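Flemari 防水桌布 产品页
首页 > 家居织物 > 桌布 > 防泼水系列

型号:Flemari T 系列
适用:餐桌、书桌、儿童活动桌
供货状态:有现货

产品概述

Flemari T 系列为涂层聚酯桌布,用于室内平面桌面的日常防护。基布为平纹聚酯,正面做防泼水整理,背面为丙烯酸涂层。水、茶、果汁等常见液体落在正面后短时间内不会渗透,应及时擦除。长时间积液可能沿针孔或裁边渗入,本品不能替代防水垫。

本系列不含绒面衬底,折叠后体积较小,适合需要经常撤换桌布的场合。需要降低餐具碰撞声的用户,建议在桌布下另铺软垫,或选择带绒底的 Wusero 系列。

规格参数

面料成分:聚酯纤维(基布),丙烯酸涂层(背面)
织法:平纹
裁边方式:折边车缝,四角斜接
折边宽度:3 厘米
花型工艺:分散染料转移印花
洗涤方式:擦拭或低温机洗
使用场所:仅限室内
包装:单片折叠,纸质腰封

尺寸选择

先量桌面长和宽,再决定四边垂量。常规餐桌每边垂量建议取 20 至 25 厘米,儿童桌取 10 厘米以内,防止拉扯。成品长度等于桌面长度加两倍垂量,宽度同理。例如桌面 140 乘 80 厘米,每边垂 20 厘米,应选 180 乘 120 厘米。

圆桌用方形桌布时,四角垂量明显大于四边,坐下后容易压到。直径在 90 厘米以下的圆桌建议选圆形款。

如桌子一侧靠墙,可减少该侧垂量,或直接齐边铺设。不建议自行剪裁。剪开后的裁边没有折边保护,多次洗涤后会脱纱,涂层也会从切口处起层。确需改短的,请把多余部分向内折后车缝,针距不小于 3 毫米,针孔过密会降低该处的防水性能。

花型与颜色

现有素色、细格、植物和卡通四组花型。卡通组为浅底,适合早餐桌和儿童房。浅底花型对咖啡、酱油、姜黄等深色污渍较敏感,深色污渍应在沾染后立即处理。不同批次之间可能有轻微色差,同一房间需铺两片以上的,请一次下单,并在备注中写明“同批”。

屏幕显示与实物颜色存在差异,以实物为准。可申请布样,每位客户限 3 片,布样不退不换。

铺设与折痕

桌布出厂时为折叠包装,展开后会有纵横交错的折痕,属正常现象。处理方法如下。

平铺静置:展开后铺在桌上,折痕会逐渐变浅,但不一定完全消失。
背面熨烫:熨斗调至低温档,垫一层棉布,从背面熨。不得使用蒸汽,不得直接接触涂层。
卷筒存放:换季收纳时用纸筒卷起,正面朝外,可避免再次形成硬折痕。

不要用重物压折痕。压痕处的涂层受力不均,反而容易发白。

清洁与保养

日常清洁用拧干的湿布擦拭,碎屑先扫净再擦,避免颗粒在表面拖动造成划痕。油渍用稀释的中性洗涤剂,停留时间不超过两分钟,随后清水擦净。机洗水温不超过 30 摄氏度,选轻柔程序,不漂白,不甩干,不烘干。洗后挂起阴干。

水果、面包等容易掉屑或出汁的食物,建议放在托盘、盘子或浅盒内再上桌。柑橘类果皮中的精油对部分涂层有软化作用,剥下的果皮不要长时间堆放在布面上。番茄汁和浆果汁含天然色素,干透后较难去除。

本品不耐高温。锅具、烤盘和刚倒入开水的壶必须使用隔热垫。

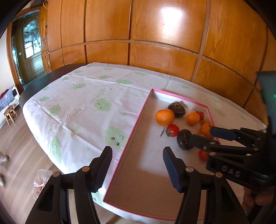 Damián Insaurralde:擦了一段时间,果汁和茶水都没问题,酱油放过夜就留印了。折痕我是从背面垫布熨的,大部分能下去,中间十字的位置还是看得出来。尺寸要量准,我第一次按桌面大小买,没有垂边,换了大一号才合适。

客服回复:酱油渍可先用中性洗涤剂轻擦,仍有残留的,不建议继续用力搓洗。十字位置为四层叠压处,折痕最深,可垫布重复低温熨烫一次,两次之间待布面冷却。

配件

桌布夹:不锈钢,适用桌板厚度 1.5 至 4 厘米,四只一组。桌面带倒角的请先测量边缘最厚处。
硅胶防滑网:铺于桌布与桌面之间,可按桌面尺寸剪裁。漆面桌使用前请在不显眼处试放。
收纳纸筒:长度 50 厘米,宽度较大的桌布需先对折一次再卷。

相关产品

Wusero 绒底桌布:底部带短绒,防滑和静音较好,不可机洗。
Clotgate 棉麻桌布:无涂层,吸水,可高温熨烫,首次洗涤会有少量缩水。

退换说明

未拆腰封、未铺设的产品可退换。已洗涤、已剪裁或已改短的不予退换。收到后如发现脱线、漏印、涂层起泡,请保留腰封上的批次号,拍摄瑕疵位置后联系客服。运输造成的折痕和轻微压痕不属于质量问题。

定制尺寸按平方米计价,最小边不低于 53 厘米,生产后不接受取消。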